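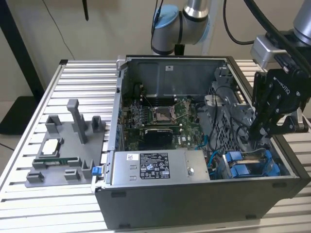
Figure 3.1 The computer disassembly cell at Calurico, with a tower on its side under the gripper.

Chapter 3
Watching Before Building

I almost skipped the open day at Calurico. It was February, the drive was long, and I figured I'd seen enough robot arms to last me a while. Then a friend told me they were taking old computers apart, and I was in the car by seven in the morning!

If you've ever pulled a drive out of a desktop, you know how little thought it takes. You find the tab, you squeeze, you wiggle, you pull. Now try writing that down for a machine that has never wiggled anything in its life. That is pretty much what this chapter is about, and I'm going to keep coming back to that visit, so let me tell you how the day went.

The team calls its cell Yurt (I asked why and got three different answers). The control software is Wadadero, which you'll meet properly in Chapter 5. Visitors stood behind a line of tape, close enough to read the lettering on the gripper, and the demonstration ran for 30 minutes with plenty of stops for questions. I asked too many of them.

What I noticed first was the setup, long before I paid attention to any motion. A computer case standing upright is a tall, tippy box with everything hidden. Lay it down with the side panel off and the drives, the cables and the board can all be reached from overhead. There was also a gray printed tray next to the case for holding small parts. Somebody had thought hard about that tray — its posts and slots give a loose part a known place to sit, and a known place is worth a lot to a robot.

Then there were the cables. I had expected the talk to be about screws, but most of the questions from our side of the tape were about wires. A metal cage stays where you left it. A cable crosses in front of the thing you want, and it bends a new way in every machine. Keep that in mind when you get to the exercises.

The drive caddies drew the biggest crowd. They're blue plastic with a tab you can get hold of, made for human fingers, and stiff black fingers have to come at one from a useful angle without leaning on anything green.
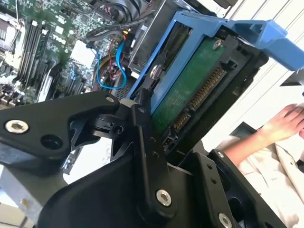 3.1 Breaking a Job into Moves

Let's start with that caddy. Before you read on, grab some paper and write out every move your own hand would make to take one out of its bay. My first try had five steps. After the visit I tried again and filled most of a page.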